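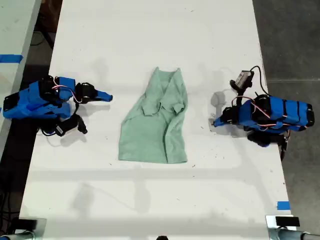 3.2 Stated lifetimes and what they rest on

Most estimates of how long a shirt stays in use come from asking people. The question is usually put in one of two forms: how long have you owned this item, or how long do you expect to keep it. Answers to the first are short by design, as the item is still owned when the question is asked. Answers to the second are guesses. The two are often averaged together in the reports we reviewed, and the result is then called a lifetime. We doubt that the average of an unfinished count and a guess deserves the name.

The Fulport household survey is the study most often cited in support of longer lifetimes, and it is better than most. Hegarty and Baert visited 200 homes and asked residents to bring out their tops and shirts one at a time. They kept a separate code for items the owner could not date, which few others have done. Even so, the published tables leave those items out. In the appendix we find that undated shirts were mostly older ones, by the interviewers' own judgment. Leaving them out pulls the figure down. In the same study, the homes that agreed to a visit were likely to be the ones with tidier closets and, one suspects, stronger feelings about clothes. That may push the figure up. The authors say the two effects cancel. They offer no reason to think so, and we could not find one in the data they shared with us.

A second problem is what "in use" means. A plain garment in a light color, of the general type in Figure 1, can spend years in a drawer without being worn and without being thrown out. Van Wijk counts such a garment as in use until it leaves the home. Ristić counts it as out of use after a year without wear. Both rules can be defended. Applied to the same Fulport records, however, they give answers so far apart that any comparison between studies using different rules is close to meaningless, and such comparisons are made all the time. Review papers seldom report which rule was followed. When we wrote to the authors of the studies in our sample to ask, several told us that no rule had been set and that the interviewers had used common sense.

Appearance does not settle the matter either. Ristić had his raters judge stage of life from condition, looking at wrinkles, seams, collar and hem. Wrinkles tell a rater how a garment has been stored or handled lately. They say very little about its age. Figure 1 is a fair test for the reader: the cloth shows soft wrinkles and one part of it lies folded across the upper chest, and nothing in that supports a guess at the number of years owned. Ristić reports good agreement between raters and treats this as proof that the method works. Raters who share a mistaken idea will also agree with each other. The check that was needed was against purchase records, and it was not made.

Resale data have been put forward as a way around memory. The Sodutora listings carry a purchase year for each item, typed in by the seller, and Van Loon used 500 of them to argue that shirts now change hands sooner than they once did. We have three reservations. First, sellers have something to gain from a recent date. Second, a listing is made when an item leaves one closet, which may be early in its life or late; a shirt sold on and worn for another decade is recorded as a short life. Third, the platform changed its listing form partway through the period studied. Before the change the year could be left blank, and after it a year had to be chosen from a menu that opened on the current one. Van Loon mentions the new form in a footnote and does not test for it. When we split his listings at the change, the trend he describes appears almost entirely at the split. It is nearly flat on either side.

Brand claims need less discussion. The Udetti durability label promises 50 washes, and this number has found its way into at least one policy paper as though it were a lifetime. Washes can be turned into years only if we know how often a shirt is washed, and stated washing habits suffer from the same weaknesses as stated ages. People report washing more often than their laundry diaries show. The diaries, for their part, tend to be kept carefully for the first week and filled in from memory later, to judge by the handwriting and the ink in those we were allowed to see.

The Van Beek diary panel comes closest to a direct measure. Members noted each item that entered or left the home over 4 years, with a short reason for each departure. We rely on it in Section 4 with some unease. Dropout was heavy after the second year, and those who stayed bought less than those who left. Reasons such as "worn out" and "did not fit anymore" were entered by the person letting the item go, who may well prefer one account to another. Gifts between members of the same home were not recorded at all until a coding note was added in May of the third year.

We do not claim that shirts last a longer or a shorter time than is commonly said. The evidence does not let us choose. Our narrower point is that the decline reported in much of the recent literature is smaller than the differences produced by the counting rule alone, and authors who report such a decline should show that it survives a change of rule. Of the studies listed in Table 2, only the Van Beek panel allows the test to be run by an outside reader.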